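Isla Partington
Aug 10, 2018

Thread on the summer robotics club, for the parents and the couple of teachers who asked what we've been doing up there. I'll keep it short. 1/

We have two teams this year, Skulano and Unano. The kids picked the names and I don't know what either one means. Each team gets the same kit and the same task: pick up small things from a table and put them in a tray, no hands. 2/

The gripper is the part we spend the most time on. It has two fingers that open and close, plus a camera that looks down past them at the table. You hold it and do the task yourself first, over and over, and the recordings are what the arm learns from. 3/

First week was all fasteners. Half the group had never used a hex key. By the end of it everyone could take a finger off, swap the pad, and put it back without losing a screw. Mostly. 4/

Second week was recording. This is slow and a bit dull and I told them so up front. You pick up a block, put it down, reset, do it again. If you rush, the recording is no good and you have to throw it out. 5/

Unano worked out that one person should do the picking and another should do the resetting. Skulano took turns doing both and fell behind for a while, then caught up because they threw out fewer runs. I didn't step in on either. 6/

Question I got by email: do they write code? Some. The older ones changed how fast the fingers close and how the recordings get sorted. The younger ones mostly edit settings and run things from a menu. 7/

Other question: is it safe? The gripper can pinch but it's not strong. The arm has a taped line on the floor and you stay behind the line when it's on. Glasses for everybody. 8/

Now the pads. We cut them from sheet and glue them on, and the glue is where we keep going wrong. The top edge starts to lift, then something catches on it, and from there it tears. 9/
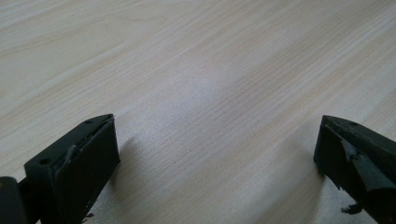
Skulano wanted to wrap tape around the whole finger. We tried it on a spare. The tape slid around under load and covered the screw holes, so you had to cut it off any time you wanted to get the finger loose. 10/

What we're trying next: rough up the plastic with sandpaper, wipe it down, glue, clamp, and leave it overnight. Also round the top corners of the pad so there's less to snag. One of the Unano kids suggested the corners after looking at the sole of her sneaker. 11/

I'd like a thicker sheet too. The Ó Briain catalog has one in black and one in gray. If anybody has used either for something like this, tell me how it held up — I don't want to buy a full roll and find out it won't take glue. 12/

A worn pad also changes the recordings, and that took us a while to catch. Runs made with a fresh pad and runs made with a torn one don't match, because you grab differently without noticing. So now the log has a column for pad condition: good, lifting, torn. 13/

The kids argued over where "lifting" ends and "torn" begins. We settled on this: if you can fold it back with a fingernail, it's torn. 14/

Dates. The Skernen meet is in September and both teams are entered. There are three rounds, four minutes each, and teams can change pads between rounds but not during one. So pad swaps are now a timed drill. 15/

If your kid is coming to the meet I need the form back. Paper or a photo of it is fine. Both sides, please, the signature is on the back. 16/

We could also use small things to pick up. Bottle caps, wooden blocks, big erasers, that sort of thing. Nothing made of glass. There's a box by the door. 17/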